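Brazo sobre encimera: el cable del codo tira de la muñeca y la pinza llega desviada a la tostadora

Foro de ayuda > Manipuladores de sobremesa > Montaje y mantenimiento
Preguntado en septiembre · 3 respuestas · Resuelto

Josefina Tapia

Buenas. Llevo la puesta a punto de una celda de cocina en Nirell. La encimera tiene una tostadora de dos ranuras, un horno tostador, una tabla de cortar y una bandeja con comida de juguete. La tarea es sencilla, coger, dejar y accionar los mandos de la tostadora.

El problema es de repetibilidad. Con el programa recién calibrado la pinza llega bien a todos los puntos. Después de 100 ciclos empieza a llegar desplazada, siempre hacia el mismo lado, y solo en los puntos donde la muñeca tiene que girar mucho. En la tabla de cortar no falla casi nunca. En la tostadora falla lo bastante como para parar la prueba.
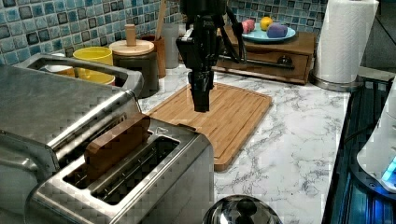 Brazo negro sobre la tabla, con los cables por el lado derecho.

Lo que ya he comprobado:

Tornillos de la base, apretados. No hay holgura al empujar a mano.
Calibración de cámara repetida dos veces, mismo resultado.
Pinza desmontada y vuelta a montar con el adaptador Fledent.
Velocidad bajada al 5 por ciento. El error baja un poco pero sigue.

Sospecho de los cables, que van sujetos con bridas, pero no quiero cortar nada sin estar segura. ¿Cómo se distingue un tirón de cable de un encoder que pierde la referencia? El controlador es un Alhassan y no da ninguna alarma.

Respuesta 1 — marcada como solución

Edem Nutsugah

Por lo que cuentas es el cable. Un encoder que pierde la referencia te desplaza todos los puntos en los que interviene esa articulación, también los de la tabla. Si el error aparece solo con la muñeca girada, algo la está frenando o empujando en esa postura.

Prueba así, con el brazo sin par y alguien sujetándolo:

Llévalo a mano a la postura de la tostadora y suéltalo despacio en el último eje. Si la muñeca vuelve sola unos grados, el mazo va tenso.
Repite con las bridas del codo abiertas. Si ya no vuelve, lo has encontrado.
Mira la corriente del último eje en reposo, en las dos posturas. En nuestra celda la diferencia se veía a simple vista en la gráfica.

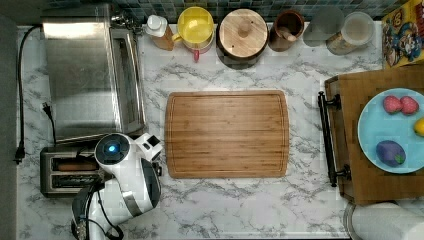
El recorrido del mazo hay que comprobarlo en la peor postura de trabajo, y la mayoría lo comprobamos en reposo porque es lo cómodo. Pon el brazo en el punto más lejano y mira cuánto cable queda libre. En el brazo blanco, que tiene la muñeca encima de la tostadora y la pinza apuntando hacia la tabla, los cables negros hacen lazo junto al tramo bajo, y esa es la zona que yo revisaría primero. El lazo tiene que poder abrirse cuando el brazo se estira. Si una brida lo cierra, toda la tensión pasa a la muñeca.

Para rehacerlo yo sigo este orden:

Apaga el controlador y espera a que se descargue la fuente. El manual que tenemos aquí pide 300 segundos.
Quita las bridas desde la muñeca hacia la base, marcando con cinta dónde estaba cada una.
Deja un lazo amplio en el codo y otro más pequeño antes de la muñeca.
Sujeta con velcro. La brida de plástico acaba mordiendo la funda y además hay que cortarla cada vez que cambias la pinza.
Mueve todos los ejes a mano hasta el tope antes de dar corriente.

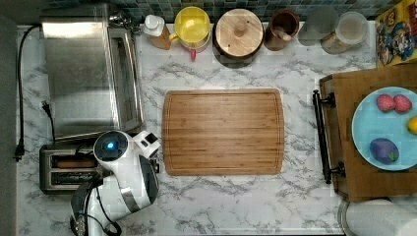

Una vez rehecho el mazo hay que volver a tomar el cero de la muñeca. Si lo calibraste con el cable tirando, el cero que tienes guardado lleva ese error dentro y al soltar el cable te va a fallar hacia el otro lado. A mí me pasó y perdí una mañana buscando otra avería.

Después pasa la prueba larga completa. Nosotros damos por buena la celda a los 600 ciclos sin corrección.

Respuesta 2

Trurance

A mí me pasaba igual y era la pinza, no el cable. Cambia la pinza.

Comentario de Josefina Tapia: ya la desmonté y la monté otra vez, está en la pregunta. ¿Era holgura en los dedos o en el adaptador?

Comentario de Trurance: no me acuerdo, la cambiaron entera.

Respuesta 3

Josefina Tapia

Me contesto para cerrar el hilo. Era lo que decía Edem. Con el brazo sin par la muñeca volvía sola en la postura de la tostadora, y al abrir la segunda brida del codo dejó de hacerlo. He pasado todo a velcro y he dejado los dos lazos.

También repetí el cero. Efectivamente, antes de repetirlo fallaba hacia el lado contrario. 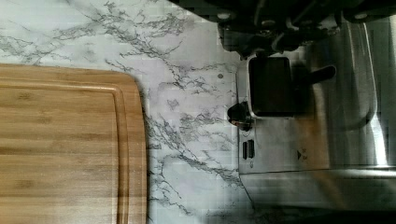
De paso he cambiado la aproximación a los mandos. Antes entraba en diagonal y cualquier desvío de la muñeca se notaba el doble. Ahora baja en vertical y hace el último tramo despacio. Tarda más, pero para esta prueba me da igual el tiempo de ciclo.

Llevo 300 ciclos sin tocar nada y sin deriva. Si al llegar a los 600 cambia algo lo pongo por aquí.

Comentario de Edem Nutsugah: bien. Revisa el velcro a la semana, el primero siempre afloja un poco — sobre todo el que queda más cerca de la base.

Comentario de Josefina Tapia: apuntado. ¿El ancho del velcro importa?

Comentario de Edem Nutsugah: el ancho mejor que el estrecho, y sin apretar. El mazo tiene que poder girar dentro.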